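About Clumamo

Home Who we are Chore log Visit Contact

Small outfit, one long room over a tire shop in Vetdale. We test whether machines can do ordinary chores yet. Dishes, socks, sorting screws, wiping a counter, picking up after kids. Then we write down what happened and put it on the site, good or bad.

Short answer so far: some of them, slowly, if the light is right.

How it started

Senyo Kyei ran the packing floor at Sepp for nine years and got tired of sales calls. Every vendor had a video. Every video had the same clean box and the same clean part going into it. He wanted to know what the arm did with a torn bag or a glove left on the line. Couldn't get a straight answer. So he rented the room, called Triin Vītola, who he knew from a night class in Clokville, and they wrote a list of chores on the back of a delivery slip. 83 chores. We still work from that list, though it has grown to 197 and somebody should really retype it.

What we do all day

Pick a chore. Set it up the way it looks in a real house or a real shop, so messy. Run it 200 times with the same machine and the same settings. No resets by hand unless we log it. Score each run done, half done or not done. A person does the same chore too, for comparison, and the person is usually Edgars.

We don't build arms and we don't sell them. We do print our own fingers, and change them a lot. Flat ones slide off things. Ridged ones hold better but leave marks on soft stuff. Most of our arguments in the kitchen are about fingers.

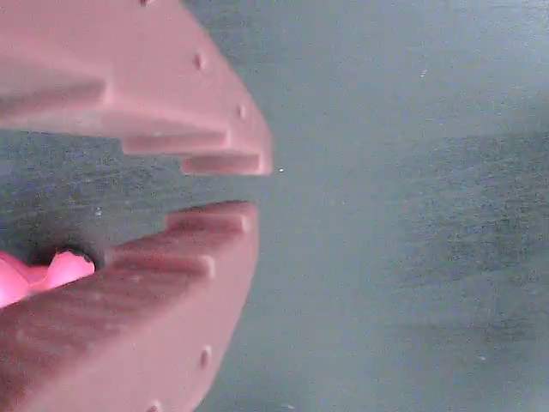
Picking things up sounds like the easy part and for a hard square block it mostly is. Soft and small is where it goes wrong. A sponge folds. A sock picks up the sock under it. Anything lumpy gets grabbed by one bump and rolls out on the way over. Toy pickup has been on the list since day one and we have rewritten the test for it four times, the scoring was bad in the first two verisons and we took those pages down.

Where things stand

Shop floor is ahead of the house. Sorting same-size parts into bins, yes, we'd let a machine do that overnight. Loading a dishwasher, no. It can place plates if the plates match. Nobody's plates match. Folding towels is okay, shirts are not, fitted sheets we haven't even tried. Wiping a table works until theres a cup on it.

Longest test to date was 495 runs on one chore (clearing a workbench) — more than planned, a setting got bumped partway and we started over. Both sets are in the log.

Who we are

Senyo Kyei — started it, picks the chores, answers the phone
Triin Vītola — test setup, scoring rules, final say on what counts as done
Edgars Jankauskaitė — fingers and printing, also the human in the comparisons
Sigita Lill — writes up results, runs the site
Uldis Krūmiņa — wiring, repairs, part time, mostly mornings

Visiting

Come by. Afternoons are best, after 2, ring the side bell because the front one is the tire shop. Closed most of July. School groups ok up to 12 kids, email Sigita first. If you have a chore you want tested send it in with a few sentences on how you do it now and what usually goes wrong. Bring the actual object if you can, we return everything.

Vendors: yes we will test your machine. No, you can't see the chore before hand.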